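Vostia Docs
Home | Install | Tutorials | API notes | Hardware | Forum
Print this page | E-mail this page

Tutorial: Planar pushing with a single-rod end effector

Written by Meenakshi Pandey. Contact model section by Gonçalo Serrano. Last revised in December.

This tutorial covers the push planner in Vostia from calibration to closed-loop execution. It assumes you have a working arm driver, a camera that publishes color images, and the core packages installed. If you have not finished the camera calibration tutorial, do that first. Pushing tolerates less error in the hand-eye transform than grasping does, and most of the questions on the forum come down to a bad transform.

The planner takes a start pose and a goal region for one object and returns a list of straight pushes. Each push has a pre-contact point, a contact point, a direction and a length. Everything happens in the plane of the work surface. The planner does not handle toppling, stacking or pushing over a ledge.

1. Define the work surface

Create a surface file in your project directory:

surface:
 name: board
 frame: board_link
 margin: safe
 height_source: probe

The origin of board_link goes at a corner of the surface, with x along the long side and z up. Use a corner you can touch with the rod tip. If the surface is a separate board on top of a table, the frame belongs to the board. Do not reuse the table frame with an offset. Boards get unscrewed and put back, and the offset will then be wrong with no warning from the software.

Run the probe routine:

vostia surface probe --config surface.yaml

The arm lowers the rod at several points and records the height at which the force threshold trips. The routine fits a plane and writes it to the surface file. Check the residual it prints. A large residual at one point usually means the rod came down on a screw head or on an object that was left out. Clear the surface and probe again.

2. Set the tip clearance

Tip clearance is the gap between the end of the rod and the surface during a push. Too small and the rod drags, which shows up in the force log as a constant offset along the direction of travel. Too large and the rod meets a low object near its upper edge, or passes over it.

Start with a clearance of 2 mm. Objects with a lower profile, such as a flat prism on its side, set the upper limit for the whole set. The parameter is global for a plan and there is no per-object override in the current release.

Martim Azevedo added a check that compares the clearance with the shortest object in the model library. It prints a warning and continues. If you would like it to stop, set strict_clearance to true.

3. Segment the objects
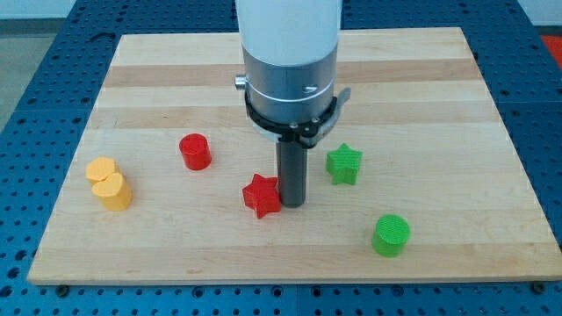 The perception node segments by color first and fits a shape template second. Color thresholds are stored per class in HSV. With two objects of the same color on the surface, the color mask returns two blobs, and the template fit decides which one is the cylinder and which one is the star. This works when the blobs are separate. The two yellow blocks at the left of the board overlap from this viewpoint, so their mask comes back as a single blob and the template fit on it is not usable. The node detects this from the ratio of blob area to convex hull area and marks the detection as merged. A merged detection is never passed to the planner as a target, though it is kept as an obstacle.

You have two ways of dealing with a merged detection. The first is to enable the split step:

perception:
 split_merged: true
 split_method: watershed

Watershed gives acceptable results when there is a visible edge between the two top faces. It does poorly when one object hides most of the other. The second way is to let the planner schedule a separating push. This is described in section 6.

Pose matters as well as color. The template library stores each prism once for every stable resting pose, so a star lying face up and a star standing on its points are two entries with different footprints. The red star and the green star on the board are in these two poses. If you register only the flat pose, the standing star will be matched to whichever template has the closest outline, often the cylinder, and the planner will use the wrong contact geometry. Register every pose you expect to see:

vostia model add --mesh star.stl --poses auto

The auto option computes the stable poses from the mesh and drops any with a very small support area. Look over the list before you accept it.

4. Mask out the arm

The rod and the wrist will cover part of the surface in most camera positions. The node renders the arm from the current joint state and subtracts it from the color masks. Anything behind the arm is marked unknown, and unknown cells are treated as occupied.

The default mask is dilated by a fixed number of pixels. When the rod is parked close to an object, the dilation eats into the object's outline and the template fit shifts away from the rod. The shift is small but it is systematic. There are two settings that help:

perception:
 arm_mask_dilation: low
 hold_last_pose: true

With hold_last_pose on, the node keeps the last pose it estimated before the arm moved in and updates it only when enough of the outline is visible again. Use this for contact approach. Turn it off for anything longer than a single push, or the tracker will report an object in a place it has already left.

The wrist bracket must be in the arm description. If your rod is mounted through an adapter, export the adapter as part of the end effector mesh. A bare rod model leaves the bracket unmasked, and a dark bracket can be picked up as an obstacle when the obstacle detector is set to accept all non-surface colors.

5. The contact model

The planner uses a quasi-static model with a limit surface approximated by an ellipsoid. Inputs are the object footprint, the center of friction and the coefficient of friction between rod and object. The center of friction is assumed to be at the centroid of the footprint. For printed parts with uniform infill this is a fair assumption.

Cylinders are easy. The contact normal always passes through the center, so a push aimed at the center gives a straight path, and a small lateral error makes the object slide off to one side at a rate the controller can correct. Stars are harder. A rod can settle into the notch between two points, which is a stable contact, or it can land on a point, which is not. The planner scores notch contacts higher. For a standing star it uses the footprint of the resting pose, which is close to a thin rectangle, and it refuses pushes against the broad face above the computed tipping height.

Surface texture has some effect. On a board with visible grain, friction along the grain may differ from friction across it. The model ignores this. Francine Girard ran the same push plan in both directions on the Handville cell and found the difference smaller than the tracking noise, so we left it out. If your surface is rougher, use the friction_scale table to set separate values for x and y.

6. Plan

A plan request names one object and one goal region:

vostia push plan --object red_star --goal region_a --samples 200

The sampler draws candidate contacts along the footprint, simulates each one, and keeps those that bring the object nearer the goal without touching an obstacle. The rod itself is checked against obstacles along the approach. In clutter, the approach check rejects more candidates than the push check does.

If no plan is found, look at the rejection summary printed at the end of the run:

- approach: the rod could not reach the pre-contact point
- sweep: the object would hit a neighbor
- tipping: the contact is too high for this pose
- bounds: the push would take the object outside the surface margin

A run with mostly approach rejections often succeeds when the approach is changed from lateral to vertical. With a vertical approach the rod comes down beside the object and needs only a clear spot the width of the rod plus the approach margin.

To separate merged objects, add --allow-separate. The planner then treats the merged blob as one body and picks a short push at the narrowest part of its outline, directed toward free space. After the push it calls perception again. It makes 2 attempts by default and then returns an error.

7. Execute

vostia push run --plan last --rate 100

The rate is the control loop rate in Hz. Perception runs slower, and the controller interpolates with the contact model between updates. On the Prarus controller, a rate of 90 was the highest that ran without missed cycles until Martim Pinheiro moved logging to its own thread. If you are on an older build, stay at or below that figure.

During execution, watch three values in the monitor: lateral error, contact force and pose age. Lateral error should stay bounded through the push. Contact force should rise at contact and then hold. A force that climbs steadily means the object is blocked – stop the run by hand if the guard has not already done it. Pose age should drop to near zero at every perception update. If it keeps growing, hold_last_pose is probably still on.

8. Common faults

The object rotates and does not translate. The contact is off the center of friction. Check the template pose first, then the mesh units.

The rod stops short of contact. Usually the rod radius in the end effector file is too large. Measure the rod with calipers.

The plan is good but execution drifts to one side on every push, whatever the direction. Redo the hand-eye calibration.

The cylinder is detected as two objects. Specular highlights on a glossy curved side can split the color mask. Raise the closing kernel size by one step, or diffuse the overhead light.

Detections appear outside the board. Set roi to surface. The default is the full image, and a brightly colored item in the background can pass the color threshold for one of the classes.

Configuration files for the Neves test cell are in the examples directory and can be used as a starting point. Replace the surface file with your own before running anything on hardware.

Previous: Hand-eye calibration | Next: Push sequences for several objects | Back to Tutorials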